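### 4.2 The week the gripper kept closing early

I'll start with the number that annoyed us most. Out of 2,656 recorded grasps, 20 had the fingers closing before they'd reached the rim of whatever they were meant to pick up, and for a while I was sure it was the policy. Geeta Srivastava didn't buy it. She pointed out that the early closes came in clumps — long clean stretches, then several bad ones close together — and a badly trained policy doesn't usually fail like that.

So we pulled those 20 episodes and went through them one by one. It took an afternoon and a lot of coffee, and I'd do it again. In every one of them, the width estimate had dropped to nearly zero for a few samples while the fingers were still open. The controller (we run Lendeck, with the Nedov width tracker feeding it) saw "closed," figured it had already grabbed something, and went straight to the lift. You can guess what that does to tableware.
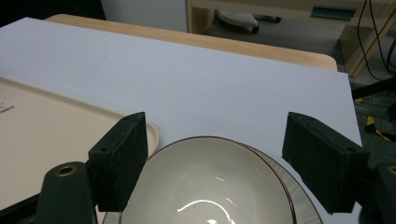

**Figure 4.** The gripper open over a bowl and plate, with the tray alongside.

Our best explanation is glare. The Nedov tracker looks for bright edges to find each finger pad, and a shiny curved surface sitting between the pads gives it something else to latch onto. In Figure 4 the overhead light throws a bright curve across the lower inside of the bowl, with the two dark pads on either side of it, and you can see why I started worrying about glazed dishes. The fix we tried first was lowering the exposure, and it helped with the bowls but made the dark pads harder to find, so we dropped it.

What we use now is much duller. If the width falls faster than the motor could possibly move the fingers, the controller ignores the reading and holds the last good one. If that goes on for more than four samples in a row, the arm stops and waits for a person. Geeta wanted the stop to be even stricter, and we argued over it until June. I still think her version would halt too often on the Carbone set, but we haven't run that comparison yet.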